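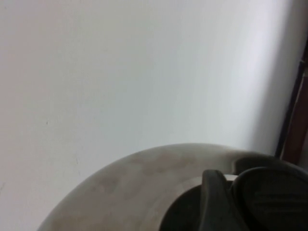 The wall, smooth and white.

I've wanted to write something about the Lultero paint roller since June, when I bought it to do our upstairs landing. It comes in a kit with a tray, a pole and 2 sleeves, and I paid £104 for the lot at Corrigan, the big shed of a place by the ring road. Yes, for a roller! My other half is still going on about it.

The pole is the best bit. It clicks out in stages and stays where you put it, so I did the whole stairwell ceiling without once dragging the ladder in (my old Fetix one used to slide shut on me halfway through a stroke – usually with a full load on). The handle is nicely padded too, and my wrist didn't ache the next day.

The short sleeve gives a lovely flat finish with ordinary matt. The longer one is for rough walls and it spits like mad, so put your oldest top on and cover the carpet. I've still got freckles of white on the banister.

Cleaning is a pain. The sleeve holds so much paint that I stood at the outside tap for ages, and the tray has silly little grooves that never quite come clean. A spare sleeve from Falarlow fitted fine and cost a lot less than the proper ones.

Would I buy it again? If I'd only one small room to do, no. We've got the hall and the back bedroom still to go, so I'm happy enough. Four stars from me.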